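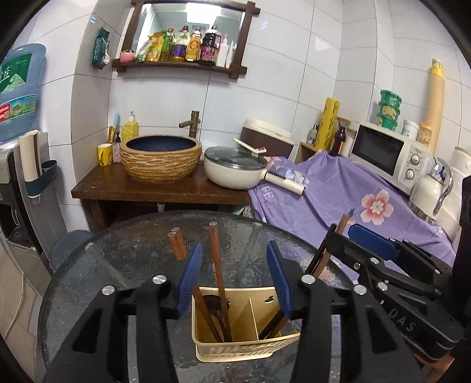 4.2 Cleaning the Utensil Basket and Loading Small Items

The Hulach countertop dishwasher has one removable basket for flatware and cooking tools. Long, thin items need more care than forks and spoons, and a household that keeps its brown wooden chopsticks in a divided caddy with a ladle, like the cream-colored one in the photo, should sort them before loading. Wash wooden pieces by hand.

1. Turn the dial to OFF and wait for the door light to go out.
2. Lift the basket straight up by its handle.
3. Rinse the basket under warm water. Clear the slots with a soft brush.
4. Set the basket back on its two pegs and press until it clicks.
5. Load metal items with the handles down. Lay ladles flat on the upper rack.
6. Turn the spray arm once by hand. It must not touch anything.

Note: Items longer than 200 mm do not fit upright in the basket.

Caution: Load knives with the points down. Do not reach into the tub until 14 minutes after a hot cycle ends.

If the basket no longer clicks into place, order part 480. Part 479 fits the older Dorkum model only.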